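January 27, 2021

Up at five, couldn't sleep, wind again. Went round the sheds with the torch before it got light. More rabbits than I've ever seen on that bottom paddock. They don't even run now. Just sit there, ears flat, chewing.

Winter barley finished on the whole west side. Eaten down to the dirt for a good sixteen yards in from the hedge, then patchy after that. Looks like someone took a mower to it. Rang Taras Kovalchuk at half seven, too early really, but he was up. His is worse. He's lost the strip by the railway completely and they've started on the bark of the young trees now. All ringed. He reckons he'll lose the lot come spring, two years' work. Didn't know what to say to him. Said come for tea. He said he would if the lane's not flooded.

Fencing. Must sort fencing. Sterkell quoted 200 metres of netting, dug in at the bottom, and wouldn't budge on the price. Also they can't deliver till the middle of next month, everybody in Naltside wants the same stuff. Tried the other place, Nazarenko, no answer, left a mesage. Might be they're shut with the virus, half the places are. Will try again tomorrow after ten.

Thing is I only need it for the west side if Taras nets his side as well. If he doesn't they'll come straight round through the gap at the culvert. We've been saying this since June. Always something else to do first. Then it was harvest, then his back, then Christmas.

Parish meeting tonight, on the computer. Sound dreadful. Forty minutes on the culvert and who owns it. Then rabbits, at last, and everyone talking at once. One lot want the warren on the common gassed and done with. The other lot say it's a common, there's badgers in that bank as well, you can't go putting gas down a hole when you don't know who's at home. Which is right, I think. I don't want a dead badger on my concience. But I'd also like some barley. Said so. Got muted, by accident they said.

In the end they voted to write to somebody. Always do.

The ferret man might come Saturday if it's dry. He did the churchyard before Christmas, took 100 in two mornings, and you'd not know it now, they've filled it back up from the common. He says himself it's like baling out a boat. Still. Better than standing at the window swearing at them. Need to find the purse nets, think they're in the loft over the dairy, under the old feed sacks. Unless mice have had them.

Tea: eggs, last of the ham. Taras did come, muddy to the knee, brought a jar of his plums. Stood in the porch with it, kept his distance, ate his on the bench with his coat on. Poor man. Daft way to have a guest. We drew it all out on the back of a feed bill, his hedge, my hedge, the gap. If we go halves on the netting and do the posts ourselves it isn't so bad. I've got posts. Not good ones.
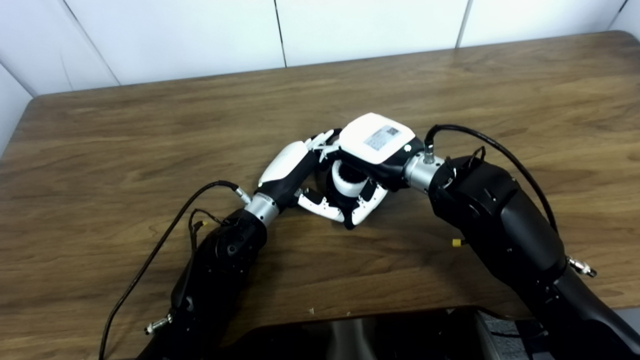
He's for starting Monday with what we've got, old chicken wire, anything, just to plug the culvert end. I said wait for the proper stuff. He said wait and there'll be nothing left to fence. He's got a point. Said yes in the end.

Wutar off her food again tonight, sulking, wants to be out after the rabbits and she's too old for it. Caught one yesterday, mind. Dropped it on the step and it got up and walked off! Both of them looked embarassed.

To do. Ring Nazarenko. Nets, loft. Sharpen the spade. Pay the vet, the 100 still owing, before she rings me again. Take Taras his jar back. Look at the kale first thing, haven't dared all week, if they've found that as well then I don't know, sheep on bought hay till April.

Rain on the roof now. Boots still outside. Blast.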